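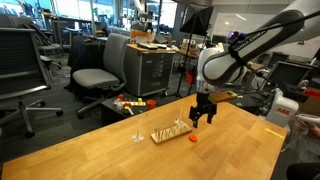 In defence of the kitchen table

My neighbours have had their kitchen table taken away and an island put in. It is a handsome thing, the size of a small ferry, with a sink in the middle and four stools down one side. The stools are 900 pounds the set, and I have yet to see anyone stay on one for longer than it takes to drink a cup of tea.

I have nothing against islands as such. They are good for chopping. But you sit at an island in a row, like people waiting to be served, and you talk to whoever is standing up and working. At a table you sit opposite somebody and have to look at them, which I grant is not always a pleasure.

The trade has a different view. The new catalogue from Mühlbauer came through the door in July, all 155 pages of it, and I went through it with a pencil. There was a "breakfast ledge". There was a "perching zone". A plain table with four legs turned up near the back, between the bin drawers and the delivery terms, and it was called the Aslow Gathering Surface. It came with a leaflet on oiling it.

Ours came from a school sale in Pevaveck and cost 49 pounds, including a lift home in the seller's van. We have had it 28 years. It has a scorch at one end from a casserole, a row of dents from a child who was given a fork too early, and somebody's long division pressed into the grain, with the wrong answer. Every few years I threaten to sand it. My family ask me not to, and I let them think they have talked me out of it.

On that table we have filled in tax forms, wrapped presents, laid out a dead wasp for inspection and held one very long argument over a caravan. It has been a sewing bench and a sickbed for a cat. None of this was in the design. A table is a flat bit of wood at a useful height, and the rest is up to you.

The usual complaint is that tables collect clutter. They do. Mine at present holds post, a bicycle lamp and a jar of something I made in a hopeful mood. But clutter has to go somewhere, and I notice that my neighbours' island has acquired a basket for "bits", and that the basket has lately been joined by a second basket.

The other complaint is space, and here I have more sympathy. If your kitchen is the size of a wardrobe, have a shelf and be happy. What puzzles me is the big new houses going up on the Naser road, where you could park a bus between the cooker and the fridge, and where the plans show nowhere to put your elbows. I asked the young man in the sales office where people were meant to eat. He said they tended to graze.

Well, sheep graze -- and I have never heard a sheep tell a decent story over the cheese. I took a brochure out of politeness. It is on the table now, under the jar, where it has stopped the thing from leaving a ring.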